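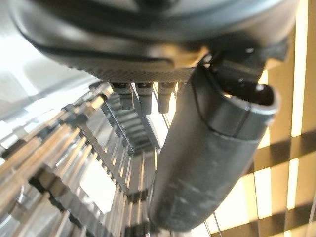
Monday, morning

Up far too early and on the first bus out of Zerkindale with my flask and my good pencil, because I'd lain awake half the night thinking about wire. Wire racks, to be exact. I used to be quite fond of dishwashers (we had a lovely old one when I was small, it sounded like the sea) but three weeks of trying to make a depth estimator believe in thin shiny rods has put a strain on things.

The wrist views are what worry me most. With the blinds letting all that yellow light in, each rod gets a bright streak along it, and the matcher latches on to the streak instead of the rod. Move the wrist a little and the streak moves as well, so the software cheerfully decides the rack has shifted. I spent the first hour going through last week's logs and marking every place where the rack pose jumped, and then I sat and looked at the list and ate a biscuit.

Diệp Tôn came in soaked from cycling and had the better idea before even taking her helmet off. Stop trying to see single rods, she said, and fit the whole rack at once. We already have the model from Antunes with the spacing of the tines in it, so let the spacing do the work and treat each streak as a vote. I had sort of been walking round that thought for days without sitting down on it! We wrote it up on the whiteboard, argued over the weights, rubbed half of it out with a sleeve, and I had something running by eleven.
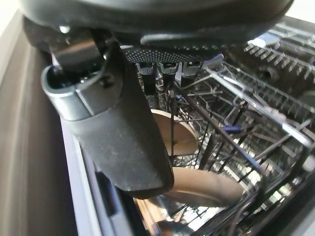 The plates came out better than I'd dared hope. A tan plate standing in a slot is a kind thing for a camera, broad and pale with a clear curved rim, even with the wires passing in front of it. What the fit kept losing was the row of tines in the shadows further down, so I've told it to carry on from the last good estimate there and let the uncertainty grow, and then the planner can see for itself that it ought to be careful. I do like it when the honest answer is also the easy one to code.

I've left the mask for our own fingers very generous for now, so that nothing on the gripper gets counted as rack. Must tighten it later, it's eating useful pixels near the tip. (Wrote this on my hand as well.)

Lunch was leek soup. Diệp had brought far too much of it and I was very happy to help.
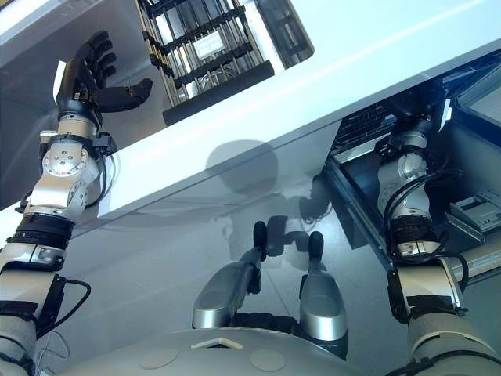
Monday, afternoon

On to both arms, and Gridosow, our planner, which I love dearly and which has the temper of a goose. The whole-body part runs at 50 hertz and was written for one arm at a time, with the second bolted on last winter in a hurry. You can still feel the bolts. Ask for the left hand up over the worktop and the right arm reaching down below it, and it finds an answer for each side perfectly well and then gets in a muddle over the torso, which of course they both have to share.

The muddle turned out to be mine. I had the lean of the torso priced so cheaply that the solver spent it freely, first for one arm and then for the other, and we got that slow nodding that Diệp calls the pigeon. I put the price up, ran it in simulation over the 48 saved starting poses, and the pigeon went away in all but 2 of them. Both of those start with an elbow tucked in close, and I think they want a different seed more than a different cost. Tomorrow's trouble.

There was also the business of the shadows. The head camera gets the robot's own shadow across the white front of the units, dark enough that the segmenter wanted to call it an opening. I'm pleased with the fix, though it's a plain one: we know where the arms and head are, and we know roughly where the light comes from, so we draw where a shadow ought to fall and ask for more evidence before calling anything a hole there.

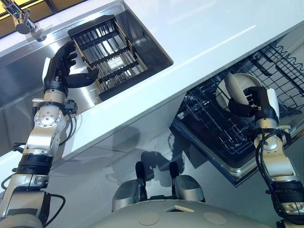

Bowls are harder than plates, I've decided. A plate has one good way to stand and a bowl has several middling ones, and the grasp scorer kept choosing whichever let the hand arrive quickest, without a thought for where the tines would be once it got there. So the release pose is now part of the score. It costs us 27 milliseconds a grasp, and Diệp pulled a face at the figure, but we can win some of that back by throwing out the silly wrist angles sooner.

I also gave the left hand its own contact state at last, so that when its fingers are against a rack in the sink, the planner stops treating that hand as free to wander off. It took a whole afternoon to write eleven lines and a test. The people at Dondbridge will want it merged before they touch their branch, and I have promised it to them, rashly, with a smiley face.

Missed the early bus home and got the slow one, which goes all round the reservoir. I didn't mind a bit. I drew the new cost terms on the back of the soup recipe, and now I shall have to copy one of them out before I give it back.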